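Filed under: Finishes & Wood Care

Gazi Hardwax Oil, satin and gloss, after one year on three surfaces

I bought two cans of the Gazi oil from Kilwood in March of last year, one satin and one gloss, and put them on a maple counter, a beech desk and a shop table. All three get used daily. What follows covers application, cure, wear and repair. I paid for both cans.

The product is a blend of oil and wax with a solids content high enough that thick coats are a mistake. The label calls for two thin coats with overnight drying between. I followed that on the counter and the desk. On the shop table I put on a third, mostly to use up the can before it skinned over.

Surface prep matters more than brand. I sanded to 150 grit and stopped. On the beech I tried a patch at 220 and it took less oil, dried paler and wore through first. Vacuum, then wipe with a dry cloth. A tack cloth can leave residue that interferes with absorption.

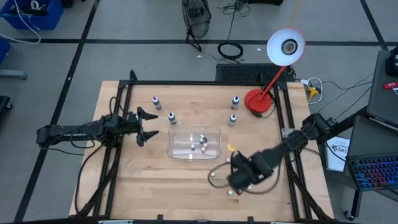 Butcher-block grain on a wooden tabletop.

Coverage was close to the label figure for the first coat and better for the second. The satin goes on with a white pad and should be buffed off after fifteen minutes. Leave it for thirty and it drags. Riet Aerts, who refinishes floors in Gavville, uses a short-nap roller and a buffing machine for the same job, but on anything smaller than a door the pad is faster.

Cure time is the weak point. The can says light use after a day and full hardness in a week. At one week a fingernail still marked the satin. At 3 weeks it didn't. I would keep water and hot dishes off it for that whole period. Odor was mild and gone by the fourth day with a window open.

The gloss version behaves differently. It is thinner out of the can, levels better and shows every flaw in the sanding. It also shows whatever is standing on it. A glossy top under a clear plastic bin of bottles gives back blurred vertical reflections of the lot, and small dark specks on the wood are easy to pick out. Anyone who dislikes wiping down a counter should buy the satin.

Repairs are simple. Scuff the spot with a gray pad, apply a little oil, buff, wait a day. The satin blends with no visible edge. The gloss leaves a faint ring until the second coat. 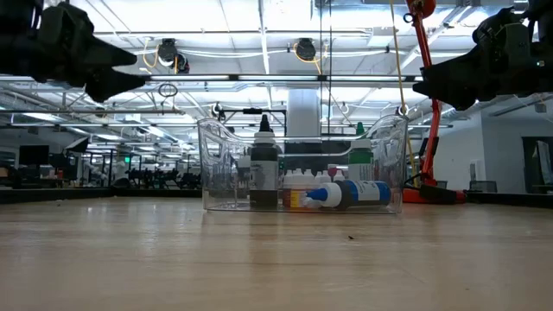
Compared with the Nulex polyurethane I used before, the Gazi is softer, less resistant to standing water and much easier to fix. Poly gives a harder film, but once it chips the whole panel has to be sanded. Bottles are a fair test of either one, and a bin with a flat base like the one on that tabletop should be lifted now and then so the wood under it can be wiped and dried. My satin counter picked up one pale ring in the first month, which came out with the gray pad.

Rating: four out of five for the satin, three for the gloss. The lid on both cans seals poorly, so decant what is left into a smaller jar.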